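Reading the flag order before touching the halyard

The building where I work has two poles, and since April I have been the person who raises and lowers what is on them. The job came with a key, a binder and no training. These are my notes on half-staff orders, written down mostly so Dede Darko can cover when I am out.

An order can come from the President or from the governor. The two do not always overlap. A presidential order covers federal buildings and grounds, and most states follow with a matching notice within a few hours. A governor's order covers the state, and is often limited to one county or to the day of a funeral. Our office is leased by a private firm, Lenent, so neither kind binds us. We follow both anyway, under a one-page policy Francine Grewal wrote before I started.

The end time is the part people misread. Some orders say "until sunset" on a date. Others say "until sunset on the day of interment," and the date of interment may not be known when the order is signed. I keep those open in the log and check the governor's page each morning. In the old binder, two such entries were never closed.

The procedure itself is short. Raise the flag briskly to the peak, hold it there for an instant, then lower it to the halfway point. At the end of the day, go back to the peak before bringing it down. Our main pole is 40 feet, so the midpoint is 20, and I put a band of white tape on the halyard where it meets the cleat at that height. The company flag on the second pole comes down entirely.

Memorial Day has its own rule: half-staff until noon, full staff until sunset. Peace Officers Memorial Day is all day, unless it falls on Armed Forces Day. Neither needs a new order to apply, though one is usually issued.

I tried an alert service from Utiteck for a few weeks. It sent 523 messages covering all states, and I could not get the filter to hold on ours. A plain email subscription to the governor's office has been enough. 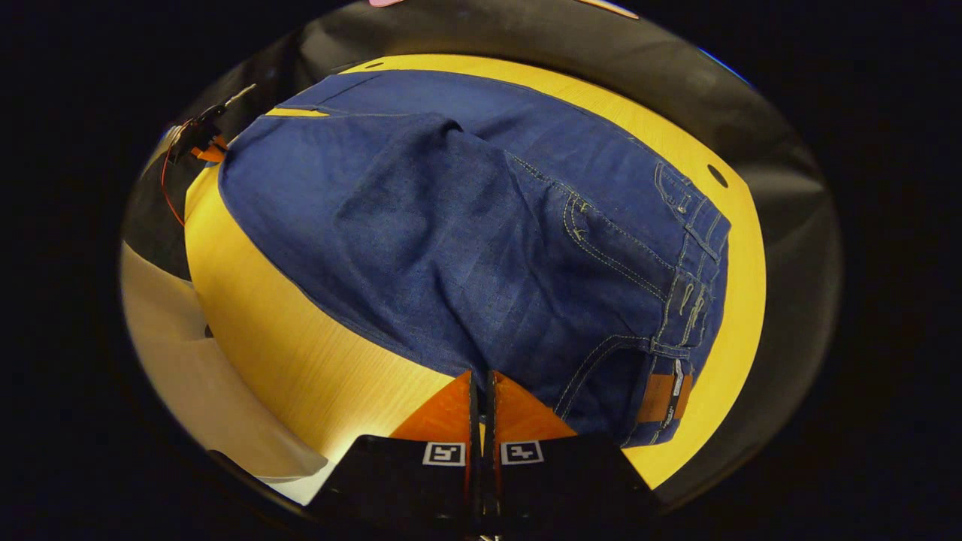 Jeans, folded, on the table.

Open items. The snap hooks on the lower grommet are worn and I have asked Jarlath Brophy for replacements in bronze. The spotlight timer still shuts off at 3:00 a.m., so on nights when the flag stays up it is unlit until dawn, and that needs fixing before the next all-night display. The log moves from the binder to a shared sheet this week. Columns are date, issuing office, reason, start, end, and initials.

Posted June 24, 2026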